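Skirkwood Footbed Tray Project
Progress report to the Harju fund, second period
Prepared by Ghizlane Tazi, with notes from Samah Belkadi and Reda El-Sayed

1. Status

Work in this period covered the third stage of the plan: trial molding of the black carrier trays, fitting out of the layout bench, and the first checks of tray shape against the master pattern. The fourth stage (supply of a pilot lot to Tundisska) has not begun. It depends on a decision about the raised lip, set out in section 5.

Spending is within the approved amount. One line, tooling, is ahead of plan; one line, freight, has not been touched. The transfer between them is requested in section 7.

2. Background to this period

The trays carry footbeds from the press to the trimming station and on to packing. Each one holds a single footbed, toe end and heel end fixed by the shape of the tray. The old trays were flat, and footbeds slid when a stack was moved. The new design adds a lip around the edge so that the piece sits inside the tray.

Harju approved a trial run of 500 trays in the first instance. The run was molded at the Vetness shop in October. All trays were delivered to Skirkwood in one shipment and stored on racking in the back room until the bench was ready.

3. Results of incoming inspection

Every tray in the run was checked by hand for lip height, warp at the heel, and damage to the small upright tabs. The outcome:

Passed without rework: 98 percent
Rejected for warp: eight trays
Rejected for broken or short tabs: two trays

The warp rejects came from the start of the run, before the mold had settled. Vetness has agreed to discard the opening shots in future and has changed its setup sheet to say so. The tab rejects were traced to handling at the unloading step, where trays had been dropped toe first into a deep bin. A shallow bin is now used.

Weight was also recorded. The average tray weighs 89 grams, against a design value of 85. The difference comes from a thicker wall under the heel, which the mold maker left in on purpose and which we propose to keep. Reda El-Sayed's note on stiffness, supplied separately, supports this.

4. Layout bench

The bench is in use. It is yellow throughout, a color chosen so that black parts show up clearly and a missing tray is noticed at once. Trays are set out in a single row, toe ends to the back and heel ends to the front, and are taken up one at a time.

Two remarks on the surface. First, it is glossy, and under the ceiling lights it throws strong shadows. Samah Belkadi reports that lip height is harder to judge by eye when the shadow of a hand falls over the tray. A side lamp has been ordered. Second, the seams between panels are level to the touch, and no tray has caught on them so far.

The position of the trays in the row is not yet fixed. Operators place them by eye, and some end up at an angle to the front edge. For inspection this makes little difference. For trimming it will matter, and we intend to mark tray positions on the bench top before the fourth stage starts. Tape will be tried first, then paint if the tape lifts.
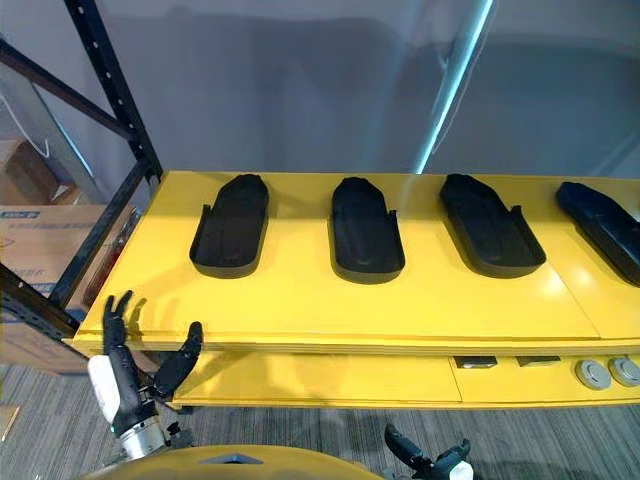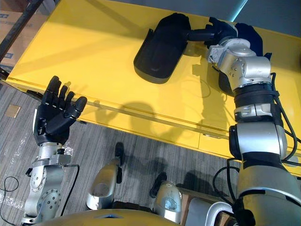 Fouad Farouk asked in his comments on the draft of this report whether the lip could be lowered on the heel side only, so that a footbed could be slid out toward the operator without lifting. He pointed out that the packers wear gloves for the whole shift and that a full lip means getting a fingertip under the edge every time. He would accept some loss of hold during transport in return, provided the stacks are strapped.

We think the question is a fair one and have taken it into the next section.

5. Open design points

Lip height. The present lip is the same height all the way around. A lowered heel side would need a change to the mold insert but no new mold. Vetness quotes two weeks for the work. The risk is that the heel loses stiffness, and warp was already the main cause of rejection. We propose to cut one insert, mold a small batch and compare it with the present trays before deciding.

Tabs. The tabs locate one tray on the next when stacked. They do this well up to a stack of 12. Above that the stack leans. Tundisska has said that its racks take stacks of ten, so no change is planned.

Surface. Some trays look shinier than others, depending on how they lie to the light. Reda El-Sayed compared a set of them side by side at one angle and found no difference in finish. The point is closed.

Marking. The trays carry no size mark. With one size in use this is no problem, but a second size is planned – and the two will differ in length by less than a finger's width. A molded number on the underside is the simplest answer and can be added when the insert is cut.

6. Work planned for the next period

a) Cut the trial insert with the lowered heel side and the size mark.
b) Mold and inspect the small batch, using the same checks as in section 3.
c) Mark tray positions on the bench top.
d) Fit the side lamp and repeat the visual lip check with two operators.
e) Agree packing and strapping with Tundisska.
f) Begin the pilot lot, if items a to c are complete.

Item a sets the pace. If the insert is late, items b and f move by the same amount; the others do not depend on it.

7. Budget

Tooling has reached its planned amount with the trial insert still to pay for. Freight stands at zero – the October shipment was carried by Vetness at its own cost. We ask Harju to approve moving 4 percent of the total grant from freight to tooling. The remaining freight money covers the pilot lot at current rates, with a small reserve. No increase in the total is requested.

Receipts for the period have been sent to Nabila Tawfik. The inspection sheets are kept at Skirkwood and can be copied on request.

8. Decisions requested

Approval of the transfer in section 7.
Agreement to cut the trial insert before the pilot lot.
Confirmation that the second size remains in scope, so that the size mark can be included in the same cut.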